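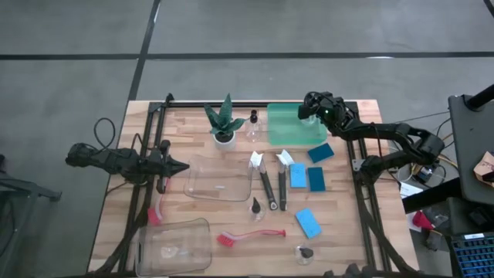

Speaker notes, Wednesday session, 40 minutes with questions

Start without the welcome. They've had three of those already.

Open with the number everyone in this room has quoted at least once: 82 percent of hand-reared owls released. It was on our own flyer in March. I want to ask what "released" means in that sentence, and I want to wait for an answer.

(Wait. Somebody will say "flew off.")

Right, flew off. Out of the box, over the fence, into a tree. We write it down and close the chart. I did this for years at Jinley and felt great on the drive home.

SLIDE 2. Old intake ledger

The Jinley ledger starts in 1951. Pencil, mostly. Under outcome there are two words used for the first decade, "gone" and "died." I've come around to liking "gone." It claims only what the person saw.

Don't read the ledger entries aloud, they can read.

SLIDE 3. The 717

717 raptors through the doors over the period I looked at. Of those, 168 carried a band when they left. The rest we know nothing about once they cleared the fence. I am not saying they died. I'm saying I have no idea, and neither does the annual report, which has a picture of a kestrel on the cover and the word "thriving" under it.

Expect pushback here on the cost of bands. Bands are cheap. The permit and the hours are what hurt, and I should admit it took us two tries to get our paperwork in order.

SLIDE 4. Live prey testing

Be careful with tone. People work hard at this.

The usual test is five nights, live mice, camera on the enclosure. Bird takes the mice, bird passes. My problem: a mouse in a stock tank has nowhere to go. Montserrat Carrasco ran the flight cages at Figueroa and started putting down deep straw and brush, and changing where the mice came in. Birds that had passed the old way sat there hungry. Some of them worked it out in a week. A few went back to the small pens.

Her numbers are small and she'd tell you so. I would still rather see her version copied than another round of stock tanks.

If someone asks about killing mice for this: fair question, take it, don't get clever.

SLIDE 5. Soft release, hard release

Khải Ninh's argument, which I half agree with. He says food left at a hack box keeps young owls alive through the worst stretch and that we pull it too early because we get tired of driving out there. I believe the second part completely. On the first part, a bird that comes back for food is a bird you get to see, so of course soft release looks better on paper. You can't compare it with a bird you never looked for.

He may be in the room. Say hello.

SLIDE 6. Trackers

Somebody is going to bring up Dristia, since they have a table in the lobby. I've read the brochure twice. It says "peace of mind." I couldn't find tag weight as a share of body weight anywhere in it, and for a screech owl that's the first thing I want to know. Ask them at the break. If they have a good answer, I'll happily use it next time I give this talk.

SLIDE 7. What Zustumholm does

Short slide, don't oversell. Zustumholm changed its outcome column. It now reads "left care, banded," "left care, not banded," "seen again." That last one is almost empty most years. They print it anyway, and their donors seem to have coped.

(If running late, skip straight to 9.)

SLIDE 8. Imprinted birds

Puppets and masks. I've worn the mask. I don't know that it does more than a blanket over the cage door and keeping your mouth shut. Housing chicks with an adult of the same species looks stronger to me, but you need the adult, and she needs to be in the mood.

SLIDE 9. What I'd ask for

Band what you can get permits for. Put cover in the prey test. Stop using the word "successful" before the bird has been seen by anybody a month later. Give the board the ugly column along with the nice one.

Questions. Repeat each one into the microphone, the back row complained last time. Handouts are by the coffee, and the blank chart forms are on the back page.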